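Unit 6. Budgeting a Robot Cell
Course handout, Equipment Planning. Instructor: Manikandan Varma

6.1 Scope of the estimate

The purchase price of the arm is the number everyone quotes and the number that matters least after the first year. For this unit, a cell means everything needed to run one station at rate: arm, controller, end effector, guarding, floor work, power drops, and the hours to commission it. If a line item is required before the first good part, it belongs in the capital request. If it recurs after acceptance, it goes in the operating budget.

The Olstead worksheet (handed out in Unit 5) splits these into columns A and B. Keep them apart. Most of the rejected requests we reviewed had spare fingers in column A and training in neither.

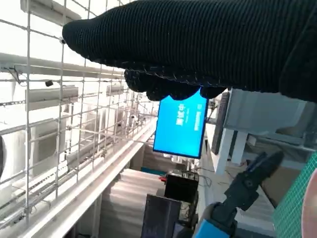 Commissioning hours are the line most often underestimated. A vendor quote usually covers installation and one demonstration run. It does not cover the buyer's own staff standing at the cell while tests repeat. A handheld display reading 测试中 (testing in progress), held in a gloved hand next to the gripper, stands for a person on the clock, and that person's time is charged to the project until acceptance is signed. In the Pidus exercise, enter 40 hours for the technician and 40 for the controls engineer, as separate lines at separate rates.

6.2 Guarding and utilities

Price fencing by the linear foot, with gates and interlocks listed separately. Confirm who supplies the interlock cable. Girkard's quote includes it; the Rodrigues quote does not, and the two totals can't be compared until this is corrected. Cable routing across a walkway needs a cover or an overhead tray - either one is a column A item.

Check room cooling before adding a second controller.

6.3 End effectors

Fingers wear. Enter one spare set per shift in column B. For the exercise, a set costs $181. Custom fingers carry a design charge, paid once, column A.

6.4 Contingency

The exercise uses a fixed contingency of $1,417. Do not spread it across other lines. Show it as its own line and state who may release it.

6.5 To hand in

Completed worksheet, both vendor quotes with your corrections marked, and one page stating which quote you would accept and what you would ask that vendor to change. Due before the June review. Show rates, hours, and extended cost for every labor line. Totals without the lines behind them will be returned.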